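Soft hands in the back shed

By the time I find the right door at the Josthorpe shared workshop, Raffaele Bellini already has a kettle on and a half-assembled gripper in his lap. He's picking bits of support material out of it with a dental tool and talking at full speed. The ribs came out well this time, he tells me. The last lot were too stiff, and the lot before that split along the layer lines the first time they met a tin of tomatoes.

The project is called Tindby, a name that seems to have begun as a typing error in a folder title, and it's a hand-held gripper with two soft fingers. You carry it around, point it at something, squeeze, and a camera looking out over the fingers records the lot. Later on, the recordings are meant to teach a small robot arm how to do the same job. Bellini and his build partner, Geert Prins, have been at it since September, mostly in the evenings, and they're having a ball.

I'd come expecting metal claws. What they've made feels closer to a pair of flippers! Each finger is a long wedge with a row of thin fins running across the inside, and when you press on the face of it the whole thing curls toward whatever is pressing. It's a lovely bit of geometry (the idea is borrowed from the way a fish's tail bends, and plenty of hobby builders have had a crack at it), and the first time you feel one wrap itself around your thumb you'll want to do it again. I did it for most of a cup of tea.

Prins looks after the stiff parts. He used to repair sewing machines and he's fussy about slop, meaning the little bit of wobble between parts that ought to move together. His early mounting plates held each finger with a single bolt, and under load the fingers slowly turned outwards like a duck's feet. The plates went through 13 versions. He has kept every one of them in an ice cream tub, with the reason for its failure written on the back in marker, and he'll happily take you through the tub if you let him.

The colour was Bellini's doing. The workshop had a spool of flexible purple filament left over from somebody's phone case phase, and he reckoned it would be easy for the software to pick out against timber and skin. It prints painfully slowly. A pair of fingers takes all night, and if the spool has been sitting in damp air you wake up to something resembling fairy floss.

Money has stayed sensible. The running total, taped inside the lid of the parts box, stands at $789, and around a third of that went on the camera and its wide lens. The spring in the trigger came out of a dead stapler. The handle was sanded down twice for Bellini's smaller hands, then built back up with tape for Prins.

What they grab with it is mostly whatever's lying about. Hard, square things are dull, Prins says, as the fingers just clamp and that's that. Bottles are much more fun. A full one is heavy and forgiving, while an empty one tips at the slightest nudge, so you have to bring both fingers in level and close them gently. Clear plastic adds a headache of its own: the camera sees straight through to the furniture behind.
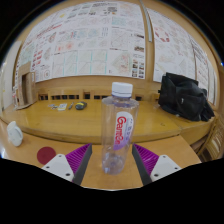
Lining up on an empty water bottle, with the grey contact pads still clear of its sides.

Those grey pads are the newest addition. Bare ribs slid on smooth plastic, so the pair tried rubber bands, bathroom sealant and a strip of old wetsuit before settling on flat pads down the inner side of each finger. I had a go and knocked my bottle straight over. My second try was better. On my third I carried it the length of the bench and set it down standing, and I'm afraid I cheered.

There's plenty left to sort out. The trigger squeaks, and the squeak is loud on every recording. The arm that's supposed to learn from all this is still in pieces on a shelf, waiting on a replacement motor, and Bellini would like the fingers to swap over without tools. Prins wants to try a thinner fin near the tip. He had the drawing open on his laptop before I'd put my coat on, and as I went out Bellini was already weighing the spool to see if there was enough purple left for another pair.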